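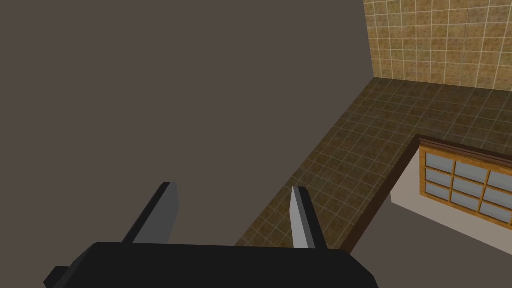

Brands and Society, Unit 11
Retiring a mascot: reading notes and class handout

Read this before the seminar. The case packet has the press releases and the four packaging sheets. Bring the packaging sheets, since we will be comparing them.

1. What the unit is about

Last week we dealt with company names. This week it's characters: the cooks, farmers, maids, sailors and smiling children printed on food packaging, many of them drawn long before anyone now at the company was hired. A good number have been dropped or redrawn. The usual account is that the firm listened, reflected and changed. I'd like you to treat that account as a claim that needs evidence, the same as any other claim a firm makes about itself.

2. The Clolis case

Clolis sold canned fruit and later jam. Its label carried a barefoot picker with a basket on her head, drawn in a style that was ordinary for its day and looks pretty bad now. The company took her off the jars in June and replaced her with a plain green leaf.

The press release says the decision came "after a long conversation with our customers." Look for that conversation in the packet. There is one survey, of 2,000 shoppers, and the question about the label comes after 12 questions about price, lid size and sugar. It reads: "Would a more modern label make you more or less likely to try Clolis?" The word "picker" doesn't appear. Neither does anything about who she was supposed to be.

So what did the survey measure? At best, whether people like the word "modern." Most people do.

Note also what stayed the same. The fruit came from the same growers on the same terms. If the drawing was wrong because of what it said about the people doing the picking, you would expect somebody to mention the people doing the picking. The release has two sentences on recycled cardboard.
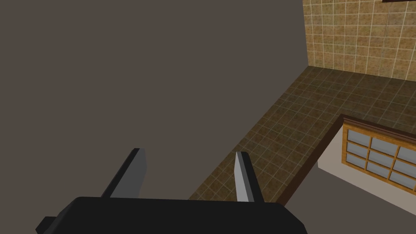

None of this proves the change was insincere. Firms have mixed motives, as people do, and a good decision made for dull reasons is still on the shelf the next morning. But the release asks us to credit a motive, and there is very little in the packet to support it. Keep those two questions apart in your written answer. Every year half the class runs them together.

3. The Hulness case

Hulness went the other way and kept its figure, a turbaned coffee server, with small changes. Put packaging sheets 2 and 3 side by side. The bow is gone and he is standing up straight. The tray is smaller. The company called this "restoring his dignity," a strange phrase to use about a drawing it had commissioned and owned throughout.

The defense offered was heritage. Be careful with that word. It usually means "old and ours," and it tends to skip over the question of whose heritage is being used to sell the coffee. It also assumes the design was stable until critics came along. It wasn't. Hulness had already redrawn the server several times to suit new printing methods and a new can, and no one spoke of heritage then.

The critics deserve the same treatment. One of the opinion pieces in the packet says the logo "caused" attitudes among children who saw it at breakfast. No source is given. You can find the logo offensive, and I do, without pretending to know that.

4. Mackay and Miltine, briefly

Mackay (crackers) changed its character and announced nothing. Miltine (malt drink) announced a change, then brought the old tin back as a "collector's edition" at a higher price. Read these as a pair. If a firm gains nothing from publicity and makes the change anyway, does that tell us more about its motives, or only that its lawyers were cautious? I don't think the packet settles it.

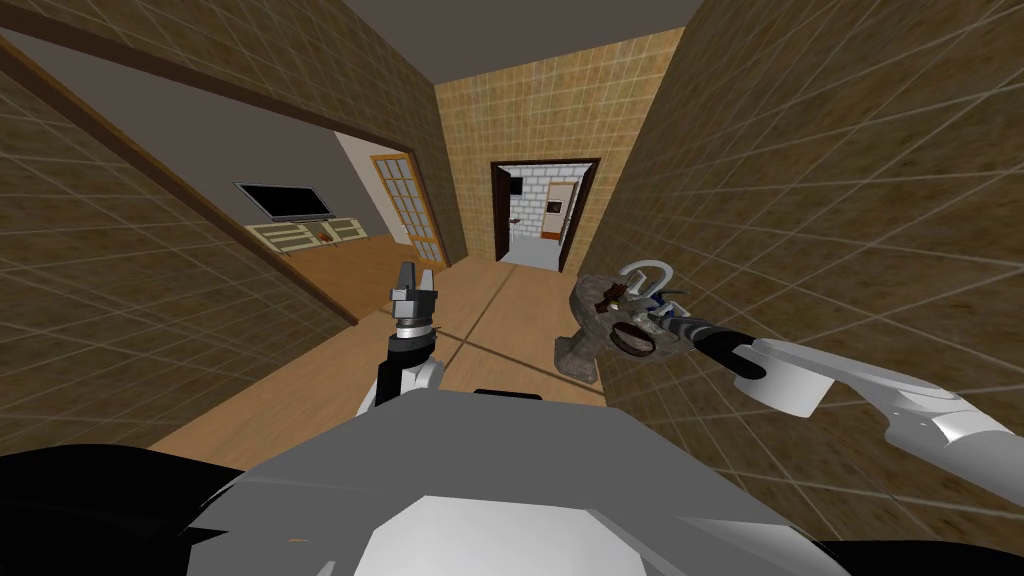 5. Terms you'll need

Trade character: a figure, human or not, used to stand for a product.
Refresh: the industry word for a redesign that hopes to go unnoticed.
Rebrand: the industry word for one that hopes to be noticed.
Brand equity: the value a name or look is said to add to a product. Ask who worked out the figure and who paid for it.

6. For the seminar

Choose one of the four firms. Write down what it changed, what it said about the change, and what it left alone. Then write one sentence saying what evidence would make you believe the company's own explanation. If you can't think of any, say so, and be ready to explain whether the fault lies with the company or with you.

Two pages, double spaced, no cover sheet. Due Fri 11 May at the start of class. Don't quote the press releases at length. I've read them.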